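Labels, tags and markers - stuff that stays stuck

Quick page this time, been meaning to write up the labeling tips for months. February is my clear-out month so they all come from actual shelves in my actual garage and kitchen. Skip around.

Clean first. Always. Rubbing alcohol on a rag, wipe, let it flash off, then stick. Dish soap leaves a film and so does window cleaner. A label on a greasy lid lasts a week, if that.

Warm it up. Cold glue doesn't grab. If the garage is freezing bring the bins inside overnight and label them in the morning. Hair dryer on low works too, 3 passes over the spot and press hard with your thumb.

Round the corners. Square corners lift, you pick at them, the whole thing comes off. Snip with nail scissors.

Masking tape is for days. Painter's tape for weeks. After that both go brittle or leave gunk, so don't use either one in the attic. I did. Took me a whole afternoon with a plastic scraper.

Freezer - write on the tape BEFORE you put it on the container, and put it on before you fill the container. Once there's frost on it you're done. Contents, month, how many it feeds. "Soup" is not enough, I have thawed three kinds of orange soup looking for the right one.

Spice jars: label the lid if they live in a drawer, the side if they live on a shelf. If you move them around do both. Buy date goes on the bottom.

Permanent marker on plastic lids comes off with alcohol. On wood it doesn't, you have to sand. Start at 100 grit if it soaked in deep, finish with a finer one, or the spot shows up under any finish.

Painted blocks and boards. Adel El Sherbiny wrote in asking why paper squares keep curling off his painted shelf markers. Fresh paint, most likely. It feels dry in a day but it's still letting off vapor under there and that pushes the glue up. Wait two weeks if you can stand it. Then a thin coat of white glue on the back of the paper, right out to the edges, and roll it flat with a jar. Wipe the squeeze-out with a damp finger. Don't soak it, laser print is fine but inkjet runs.

And print black on matte white. Shiny paper throws glare and you can't read it from the step stool. Leave a white margin all the way around, looks neater and you have someplace to cut.

Getting old labels off: cooking oil, ten minutes, scrape, then soap. For price stickers on books use the hair dryer and go slow from one corner. No oil near paper obviously.

Glass jars soak in hot water with a spoon of baking soda. Some brands float right off, some you fight with. I quit fighting and just save the ones that float.

Sandpaper - write the grit on the back in a few places, not just one. First thing you do is tear the sheet and then the number's on the other half. A stray scrap of 600 feels like nothing so you wont know what it is.

Paint cans. Dab of the color on the lid, room name next to it, and the color code copied off the store sticker. My hallway is Dustmont and the code is 3639, and the sticker got drips all over it, so I'm glad I'd put it on masking tape inside the closet door too. Do that one. Inside the closet door, every room.

Cords: bread bag tags, fine marker, clip on near the plug. Or fold a piece of tape over into a flag. Both ends if the cord goes behind a desk.

Keys get nail polish, one color per door. Two thin coats, let them dry overnite before they go back on the ring.

Chalk labels look nice and rub off on your sleeve. Fine for a pantry you don't touch much.

Last one. Keep the marker WITH the tape. Same drawer, rubber band around both. Caps down for felt tips.

Next time it's drawers that stick, send me your worst.

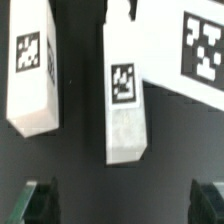 Black-and-white square markers on white blocks.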